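Soft goods, hard numbers: three hand-held grippers on the bench

Anyone buying a gripper for rigid parts can work from a data sheet. Stroke, closing force, payload and repeatability will settle most of the choice before a sample arrives. Soft goods are harder to specify. A plush toy has no fixed width, its surface moves independently of its filling, and the force needed to lift it depends on where it is taken.

Neusa Barros runs the handling bench at Stimordale, a contract test house that works mainly for toy and textile packers. In May she began a comparison of three hand-held grippers, all intended for recording demonstrations that are later replayed on an arm. The makers are Dornau, Lavoie and Troltby. The tools differ mostly in the linkage between handle and fingertip.

The Dornau unit uses a parallel linkage with metal bushings at the pivots. The Lavoie has a single pivot on each side, so the fingertips swing through an arc as they close. The Troltby runs its fingers on a linear slide. It is the heaviest of the three and the only one with adjustable end stops.

The protocol was simple. Each tool was used for 365 lifts, divided among rigid blocks, knitted items and plush. An operator picked up the item, held it clear of the table for 12 seconds and set it down inside a marked area. A lift failed if the item slipped, turned in the grip or came away late on release.

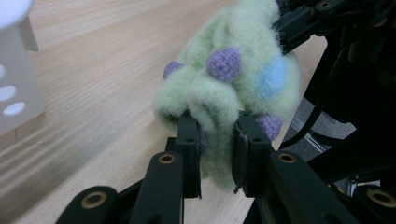
Late release accounted for most of the plush failures. Long fibres pack into the gap between the pads and stay there after the fingers open, particularly where the pad has a textured face. Barros recorded 57 late releases in total. The Lavoie was responsible for the larger share, and she attributes this to its arc motion, which rolls the pile inwards as the tips meet. The Dornau's tips stay closer to parallel and trap less material.

Trim adds a second difficulty. A raised bobble close to the pinch point can hold one fingertip off the body of the toy, so that the grip closes on a narrow fold and the item rotates under its own weight. Operators learned to correct for this by shifting their approach sideways. The correction is useful in a demonstration, provided the camera can see why it was made.

Camera placement was assessed separately by Irina Barbu, who prepares the recordings for training. Her main requirement is that both fingertips remain visible throughout the closing stroke. Bulky items defeat this on all three tools once they are lifted close to the lens. A wider lens helps, at the cost of distortion near the corners, and Barbu prefers to recalibrate after every lens change even when the mount has not been disturbed.

Play in the linkage was checked at the start and end of the trial with a dial gauge against the fingertip. The Dornau showed no measurable change. The Lavoie had loosened slightly on one side and was brought back by tightening the pivot screw. The Troltby slide collected lint and needed cleaning between sessions, after which its travel returned to normal.

For rigid parts, Barros found little to separate the tools and would choose on weight. For plush and knitwear she has kept the Dornau on the bench with smooth pads fitted. A second round will repeat the plush lifts with narrower fingertips on all three units, using the same operators and the same table height.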